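Sason open day, anyone else make it?

torquilp
Fri, April 21, 2023
Just got back from the Sason open day at Plellside and I'm still buzzing! Four demo stations, and they let you stand close enough to hear the motors. The kitchen table was my favorite by a mile. I stayed for two full runs and missed the talk.

ivb_marnie
Went in the morning. The kitchen one was fun, but I thought the pallet station was way more impressive. Toy food is light and it's all spread out nicely. Put it in a real sink full of dishes and then I'll clap.

torquilp
Sure, but the pallet one does the same move all day long. I like watching an arm deal with a mess of different shapes (my kid felt the same, we had to drag her away).

gearlash
Any pics? I was stuck at work in Ivbridge.

torquilp
Got one while it had hold of the ketchup:

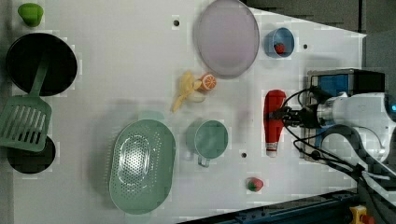

Kitchen table demo, gripper on the ketchup bottle. Banana and strawberry still out on the table.

gearlash
Oh nice, thanks! That green spatula lying across the pans looks like a tough grab.

ivb_marnie
OK, the spatula I'd pay to see. Still team pallet.

torquilp
Next one's in June, come along and we'll argue in person!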